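Mernance 44 Upholstery and Carpet Extractor
Owner's Manual

Section 4: Cleaning Upholstery with the Hand Tool

Read Section 1 (Safety) before using the machine for the first time. The instructions in this section apply to sofas, armchairs, padded dining chairs, headboards and car seats. For wall-to-wall carpet, go to Section 3.

4.1 Before you start

Check the care tag on the furniture. It is usually under the seat cushions or stapled to the underside of the frame. The letter on the tag tells you what the fabric can take:

W: water-based cleaners are safe. You can use this machine.
WS: water-based cleaners or solvent are safe. You can use this machine.
S: solvent only. Do not use this machine.
X: vacuum only. Do not use this machine.

If there is no tag, treat the fabric as S until you have done the test in 4.2. Do not use the machine on silk, velvet, suede, leather or any fabric the maker describes as antique or hand-dyed.

You will need:

Hand tool with clear nozzle
8-foot hose
Fenov Fabric Solution, or another low-foam upholstery cleaner
Measuring cap (stored inside the lid of the clean water tank)
Two white cotton towels
A vacuum cleaner with a brush attachment

4.2 Testing for color

1. Mix one capful of solution in a cup of warm water.
2. Pick a spot that does not show, such as the back hem or the underside of a cushion.
3. Wet a corner of a white towel with the mix and press it on the fabric for one minute. Do not rub.
4. Look at the towel. If any color has come off, stop. The fabric should go to a professional cleaner.
5. Let the spot dry completely and look at it in daylight. If it has shrunk, puckered or left a ring, do not go on.

NOTE: Piping and buttons are often made of a different fabric from the rest of the piece. Test them separately.

4.3 Preparing the furniture

1. Take off loose cushions and stand them on a clean towel.
2. Vacuum all surfaces with the brush attachment, including the gaps at the back and sides of the seat. Dry grit turns to mud when it gets wet and is much harder to pull out.
3. Remove pet hair by hand or with a rubber glove. Hair will wrap around the nozzle screen and cut the suction.
4. Move the piece at least a foot away from the wall.
5. Put a plastic sheet under wooden legs. Wet wood stain can transfer to carpet.

4.4 Filling the clean water tank

1. Switch the machine off and unplug it.
2. Lift the clean water tank straight up by its handle.
3. Unscrew the cap and fill to the UPHOLSTERY line with warm tap water. This is 1000 ml. Do not use boiling water.
4. Add two capfuls of solution. For lightly soiled fabric one capful is enough.
5. Screw the cap back on, turn the tank upright and seat it on the valve. Press down until it clicks.

CAUTION: Never put bleach, ammonia, vinegar, dish soap or laundry detergent in the tank. Dish soap makes foam that can reach the motor.

CAUTION: Do not fill above the UPHOLSTERY line when using the hand tool. The recovery tank holds less in this mode and will shut off early.

4.5 Connecting the hose

1. Open the flap on the front of the machine marked TOOL.
2. Line up the arrow on the hose end with the arrow on the port. Push in and turn a quarter turn to the right.
3. Clip the thin water line into the small socket beside the port.
4. Push the hand tool onto the other end of the hose until the button pops up.
5. Set the dial to TOOL. If the dial is left on FLOOR there will be spray but very little suction.

4.6 Cleaning

1. Plug in the machine and switch it on. Hold the nozzle over a sink or bucket and squeeze the trigger until water comes out in an even fan. This takes about 44 seconds the first time, while the line fills.
2. Start at the top of the backrest and work down, then do the arms, then the seat.
3. Hold the nozzle flat against the fabric. Squeeze the trigger and pull the tool slowly toward you for the width of the cushion.
4. Release the trigger and go over the same strip again to take up the water. Make at least two dry passes for each wet pass.
5. Move over and overlap the last strip by half an inch.
6. Do loose cushions last, one side at a time. Let the first side dry before turning them over.

Do not keep spraying the same place in the hope of lifting a stain. The foam underneath will soak through and may take days to dry. Put a little solution straight on the stain, wait five minutes and make one more wet pass.
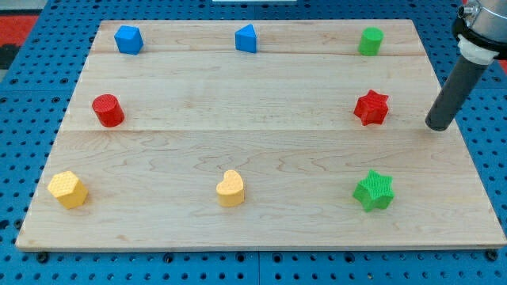

When the clear nozzle shows only clean water coming back, the strip is done. Some color in the water is normal on older pieces, even when the color test was good.

4.7 Drying

Stand the cushions on edge so air can get to both faces. Open a window or run a fan in the room. Most fabrics dry in four to six hours; thick chenille may need overnight. Do not sit on the furniture or put the cushions back until everything is dry to the touch, seams included. Brush pile fabrics in one direction while they are still damp.

4.8 Emptying and rinsing

1. Switch off and unplug.
2. Empty the recovery tank into a toilet or utility sink and rinse it.
3. Put 800 ml of plain warm water in the clean tank. Run it through the hand tool into a bucket.
4. Suck the water back up from the bucket to rinse the hose.
5. Take the nozzle off, rinse the screen and leave all parts open to dry.

4.9 Problems with the hand tool

No spray: tank not clicked down, or water line not clipped in. Check both.
Weak spray: mineral scale in the jet. Soak the jet in warm water for an hour. Do not use a pin.
Weak suction: dial on FLOOR, recovery tank full, or hair on the screen.
Foam in the recovery tank: too much solution, or old carpet shampoo left in the fabric. Empty the tank and go on with plain water.
Water dripping from the hose port: seal missing or folded. Order part 1081 from the Ledesma service counter or any Flamum dealer.

Section text revised 21/06/2019 by Edivaldo Sampaio. Replaces the November issue. Steps 4.5.5 and 4.8.4 are new.

Section 5: Storage and Winter Care begins on the next page.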